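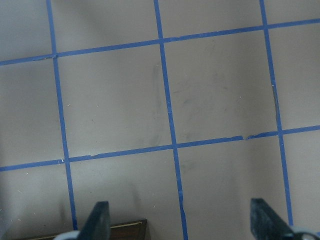 ## 5. Failure analysis: grid registration

The Jostum controller takes its position from the blue tape lines on the work cell. Before each approach, the wrist camera looks for line crossings, fits a grid to them, and passes the offset to the Wustulel planner. The planner then corrects the arm path and starts the final move. We chose tape for the cell at Wostavetti so that the grid could be changed in minutes. This section reports what went wrong with that choice.

Over the full test period the arm made 1,290 approaches. Of these, 66 ended in a protective stop. In another 226 the controller logged a fit warning but the approach was completed. We reviewed the log and the wrist images for every stop. Most of the stops share one pattern: the fitted grid was displaced by one full cell along one tape direction. The joint encoders agreed with the commanded path in all of these cases, so we rule out a drive fault.

### 5.1 Broken and uneven lines

The detector expects each strip to have two straight, parallel edges. Worn tape does not give it that. In Figure 6(a), which opens this section, the lower of the two cross strips has a short torn gap right of center, where the gray surface shows through, and a jagged stretch near its left crossing. At the upper-left crossing there is an overlap between two pieces of tape. The strip on the right has a darker, wrinkled stretch between the two cross strips.

A gap of this kind can be read as the end of a line. The detector then returns two short segments in place of one long one. If both segments fall below the minimum length, they are dropped, and the grid is fitted with one line missing. The remaining crossings are still evenly spaced, so the residual stays small and the fit passes its check. The error is then one cell wide, far above the 2 mm tolerance we set for the final move.

Overlaps cause a milder problem. The raised patch moves one tape edge outward and the fitted centerline turns slightly. This was the usual source of the 226 warnings. We did not see an overlap alone lead to a stop.

### 5.2 Light, flecks, and few crossings

The second group of stops came from views with too little grid in them. Figure 6(b) has three strips, and only one clear crossing. The third strip is pale and passes behind the gripper bracket at the lower left. A soft shadow lies over the surface around and below the crossing, and the cross strip is a lighter blue on its left side than the vertical one. With a fixed color threshold, a pale strip may be lost while a darker one is kept.

Small white flecks add to this. One lies on the tape right at the crossing in Figure 6(b), and more specks are spread over the surface near the lower end of the vertical strip. The corner refinement step uses a small window centered on each crossing. A bright fleck inside the window pulls the estimate toward itself. When there are many crossings the effect averages out. With one crossing it goes straight into the offset.

The dark brown wooden edge at the bottom of the view was a further source of error. It has a thin light line along its upper side, and in several logged fits that line was accepted as a tape edge.

**Figure 6.** Wrist camera views of the taped surface, with the gripper fingers at the bottom. (a) Start of Section 5: tape grid with six crossings, torn and lifted places on the lower cross strip. (b) Below: a view with fewer strips, uneven light, and white flecks on and near the tape.

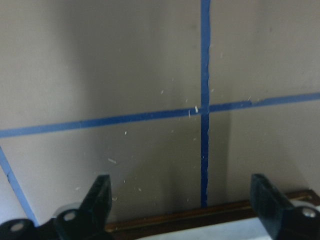
### 5.3 Safety response and changes

The protective stop worked as intended in all 66 cases. It is triggered by contact force and does not depend on the camera. It does act late, however, when the fingers have already touched something. A wrong grid should be caught before the arm moves.

We made the following changes to the controller:

- An approach is refused if fewer than four crossings are found.
- The new offset is compared with the last accepted one, and a jump of more than half a cell holds the arm.
- Line segments that lie on the same axis are joined across short gaps before the length check.
- Edges are accepted only when blue is present on one side.

The surface is now wiped before each run, and any strip with a visible tear is replaced along its full length. Patching with a short piece is no longer allowed, as it creates two new overlaps.

Replaying the stored images of the 66 stops through the changed controller, every one-cell shift was rejected before the final move. The replay cannot show how often the stricter rules would hold the arm without need. That has to be measured on the cell itself, and we have not yet done so.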